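Moved desks and now my shoulder hurts. Is it the chair?

Posted by Fadime Tokgöz

Our office in Pledville shuffled everyone round in April and I ended up at a long shared desk that seems to have been built for giants. By lunchtime my right shoulder is up by my ear. The chair goes up and down and does nothing else. Do I ask for a new one, or is there something free I can try first? Our budget for furniture is whatever falls down the back of the old furniture.

Volkan Canpolat
Get a better chair. Mine cost a fortune and I love it.

Dilek Soylu
Before you spend Volkan's fortune, raise the chair you've got until your elbows are level with the desk top. Your feet will probably dangle, so put a box of printer paper under them. I used one for 2 years and was quite sad when someone finally needed the paper.

Then look at how far you're reaching. If your keyboard has a number pad you never touch, it's pushing your mouse halfway to the next town. Shove the whole keyboard left so the letters are in front of you and the mouse comes in close. I also get up every 50 minutes to make tea, which my manager regards as a medical condition.

If it still hurts in a fortnight, see a physio and don't take any more advice from people like us.
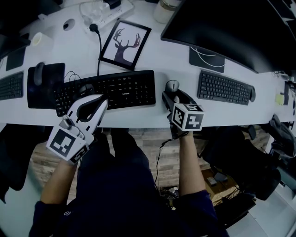

Swapping the mouse to your other hand helps as well, though expect a week of clicking on everything except the thing you wanted.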